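Bowl into drawer task, drawer creeps shut mid-episode

fakus_jas
Posted in October, 43 posts

Hi all! I'm on week three of the bowl-in-drawer task in sim and I've got a fault I can't pin down. The arm opens the drawer fine, goes over and straddles the edge of the bowl, and then (only on some runs) the drawer starts sliding shut by itself. No contact logged, nothing. Out of 900 episodes, 43 failed this way. This is the grasp stage, wrist cam:

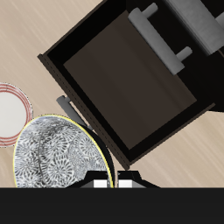
I've already tried doubling the joint damping and it made things worse, if anything. Random seeds don't matter either. Has anyone else had this?

osaze_o
Look at your handle collision meshes before you touch damping again. I bet the fingers are clipping one on the way across and the contact filter is eating it.

todorova
Disagree with Osaze, sorry. A clipped handle would give you a jerk, and she's describing a creep. Sounds like joint friction is zero and the cabinet is slightly off level.

fakus_jas
Cabinet is level, I checked! Friction was zero though, oops. Set it to something sensible and reran 50. Down to one failure. Here's a view from the same setup with the bowl and the gripper:
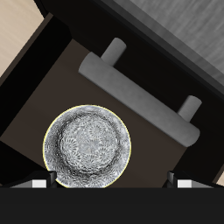
Bowl between the open fingers, wrist cam

osaze_o
One in 50 is still a fault. I wouldn't run that policy on the real Allmont arm with a person anywhere near the drawer.

todorova
Fair, same here.

fakus_jas
Agreed, hardware stays off for now. I'll dump the contacts for the bad run tonight and post them.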